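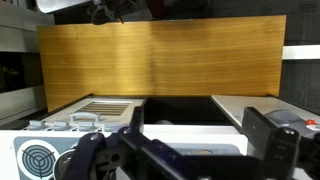

Subject: Re: [Clurkutance] Makach brake van, which couplings?
Date: 8 November 2022

Mwajuma Chege wrote:

> Hello everyone, I've been reading the list for a while but haven't
> posted before. I've been given a box of Makach wagons that came from
> an uncle's loft and I'm trying to sort out what's what. Most of them
> are easy enough but the brake van has me stuck. It's the grey one with
> the number 131 on the side, and it has a metal hook at one end and a
> plastic loop at the other. Did it leave the factory like that or has
> someone been at it? The roof is a darker grey than the body and there
> is a little hole in the floor between the wheels. No box, sadly.
> Also, will it run behind a Jang tank engine? That's the only loco I
> have at the moment.
> Mwajuma

Hello Mwajuma, and welcome! Glad you've spoken up, and what a nice sort of box to be given.

I've got three of these vans and I've had a few more through my hands over the years, so I'll tell you what I know and the others can put me right (they will).

The 131 van came in two main versions. The early one has the metal hook at both ends, held on with a brass rivet, and the body is a slightly bluish grey. The later one has the plastic loop at both ends, which just clips into a slot, and the grey is flatter and warmer. Put them side by side under a decent lamp and the difference is plain, but with only one in front of you it's hard to be sure, and the old ones do yellow a bit if they've been sitting on a windowsill.

As far as I know Makach never sold one with a hook at one end and a loop at the other. What they did sell was a little conversion packet, two plastic loops and a pair of rivets in a paper bag, so you could swap the ends over yourself at the kitchen table. Lots of people only did the one end! If all your wagons had hooks and your new engine had a loop, you only needed one vehicle in the train with one of each, and the brake van often got the job. I did it myself to a coal wagon when I was a boy and made a proper mess of it, bent the floor and lost one of the rivets down the side of a chair.

So my guess is that yours is an early van with one end converted. You can check by turning it over and looking at the plastic end. If there's a rivet through the loop, it's the conversion packet. If the loop clips into a moulded slot with no rivet, you've got a later floor, and then somebody has been swapping parts between two vans, and I'd want to look at the body much more carefully.

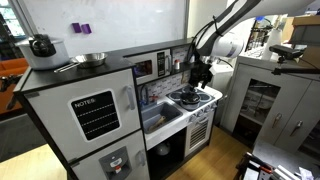 The darker roof fits with an early one too. The roofs were moulded separately and they never seemed to bother matching them to the bodies. I have one that's nearly black. Check that it sits down properly at both ends, though, as the roof from the Makach cattle van will go on with a bit of a shove and it's a shade too long.

Now, the hole in the floor. That was for a lamp! There was a lit version with a tiny bulb in the end window, and the wire came up through there from a pick-up on the axle. They used the same floor for both, so a hole doesn't mean you've lost a bulb. If there's a scrap of copper strip still wedged by the axle then you probably have, and in that case please, please don't throw the strip away, as they're very hard to find.

On value, I wouldn't get excited. At the Piltby swapmeet in September there were 14 Makach wagons on one table and they were all priced like something from a jumble sale. The lit van in its box does better, but a plain one with mixed couplings is a runner, and all the nicer for it I think. I'd leave the ends exactly as they are.

If you do want to clean it, lukewarm water with a drop of washing-up liquid and an old soft toothbrush, and keep well away from the lettering. The white numbers are only stamped on and they come off if you look at them too hard. I lost half of a "3" that way and I'm still cross about it. Dry the axles straight away and give the ends the smallest touch of oil.

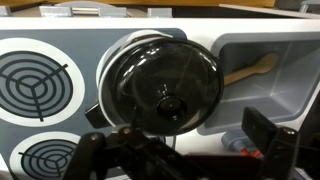
Will the van run behind a Jang tank engine?
It will, as long as you couple the plastic loop end to the engine, as the Jang hook is too thick to catch on the metal Makach one.

You'll find it pulls the rest of your hook-fitted wagons quite happily after that. One thing to watch is the wheels. The Makach flanges are deep, and on the newer Jang track they bump along the little moulded chairs and make a dreadful racket. On older track they're fine. Mine go round a loop of the old stuff on the spare room floor and only come off where I've made a bad joint - usually by the door.

Could you let us know what's under that plastic loop when you've had a look? And what else is in the box? If there's a bogie bolster wagon in there with its chains still on, I may have to come and sit outside your house.

All the best
Ted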